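A manutenção que se faz antes de ligar o robô

Na unidade de ensaios da Prata, em Woltau, a célula designada Emo começa o dia parada. A responsável técnica, Chathurika Chowdhury, percorre a ficha de verificação com o braço imobilizado e só autoriza o arranque depois de a assinar.

O procedimento foi revisto em maio, após 1.172 ciclos de recolha de objetos. Até então, a inspeção dos cabos fazia-se a cada 210 horas de funcionamento; passou a fazer-se a cada 60. «O feixe exterior acompanha todos os movimentos do punho e é o primeiro elemento a acusar desgaste», refere a responsável.

A ficha tem 21 pontos. Os primeiros dizem respeito à fixação: aperto dos grampos, posição das caixas metálicas, estado da mesa. Seguem-se os conectores do punho e as articulações da garra, examinadas dedo a dedo. A calibração, feita com o programa Baltari, fica para o fim, pois qualquer deslocação das caixas obriga a repeti-la.
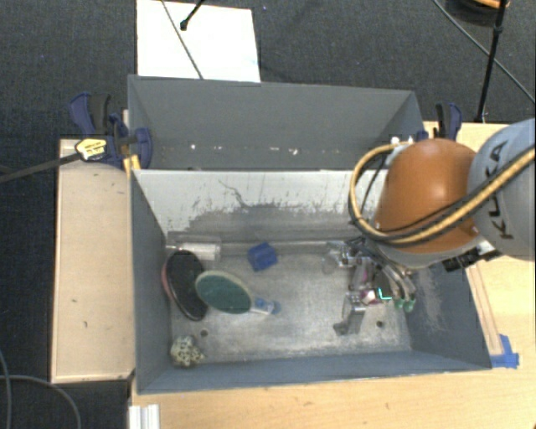
Tempo de leitura: 2 minutos

O braço KUKA trabalha sobre a caixa da frente, onde se encontram uma escova oval de face verde-escura e outras peças pequenas. As paredes interiores apresentam riscos e zonas raspadas, que a equipa regista na ficha sem proceder à substituição da caixa. Esta só é trocada quando o fundo deforma.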